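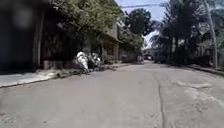 The concrete road through Pritby, with the footpath on the left.

How to Test and Treat Hard Water at Home

Last updated 10/02/2026

Hard water is water with a lot of dissolved calcium and magnesium in it. It is safe for most people to drink. The trouble is what it does to kettles, taps, shower screens and hot water systems, and how much soap you go through. This page covers how to test your water, how to read the result and how to set up a softener if you decide you need one. The steps were written for houses on the Bradach bore supply, but they work for any home.

What you will need

A hardness test kit with drops (better than strips)
A clean glass jar
A notebook
A bucket
A bag of softener salt, if you already have a softener

Step 1. Take a sample

Use the cold kitchen tap. Take off any filter or aerator first. Run the tap for two minutes, then rinse the jar three times with the same water before you fill it. If your house has a rainwater tank as well as a bore or mains connection, check which one the kitchen tap is on. Plenty of people in Heywood have tested their tank by mistake and decided they had soft water.

Step 2. Do the test

Fill the test tube to the line. Add the indicator and swirl. With most kits the water goes pink or red if there is any hardness present. Add the second bottle one drop at a time, swirling after each drop, and keep count until the colour turns to a clear blue. Multiply the number of drops by the figure on the kit's instruction sheet. The answer is in milligrams per litre, as calcium carbonate.

Do it twice. If the two results are more than one drop apart, do it a third time and use the two that agree.

Step 3. Read the result

Under 60 mg/L is soft. You don't need to do anything.
60 to 120 is moderate. You will see some scale in the kettle.
120 to 180 is hard. Soap will not lather well.
Over 180 is very hard. A softener is worth pricing.

Our own kitchen tap came in at 73 before the bore was deepened, and it has gone up a fair bit from there. Test again each March, at the end of the dry months, when bore water tends to be at its hardest.

Step 4. Try the cheap fixes first

Turn the hot water system down to the lowest setting the maker and your local plumbing rules allow. Scale forms faster in hotter water. Do not go below the required storage temperature, as this lets bacteria grow in the tank.

Descale the kettle with white vinegar, half and half with water. Leave it for 30 minutes, tip it out and rinse well. Soak shower heads in the same mix overnight. Don't use vinegar on marble or other natural stone.

Step 5. Set the softener

If you have had a softener put in, it has to be told how hard the water is. Look for a setting marked "hardness" on the control head. Some heads want grains per gallon, so divide your mg/L figure by 17.1 and round up. If you have iron in the water, the manual will tell you how much to add on.

Fill the salt tank to two-thirds and no higher. Set the regeneration time for the middle of the night. Then run one manual cycle and check that the drain hose is carrying water away properly.

Ours, a second-hand Grultov, gets through 2,000 litres between cycles with four people in the house.

Step 6. Keep one tap unsoftened

Softened water has extra sodium in it. Ask the plumber to leave the cold kitchen tap and the garden taps on the untreated line. Anyone on a low-salt diet, or making up baby formula, should talk to their doctor or nurse about which water to use.

Common problems

Water still feels hard: check the bypass valve is fully closed.
Salt level never drops: there may be a crust across the tank. Break it gently with a broom handle.
Water tastes salty: the drain line may be blocked or kinked.
Brown stains in the bath: likely iron, so get a separate iron test done.

Write each result in the notebook with the date and the tap you used.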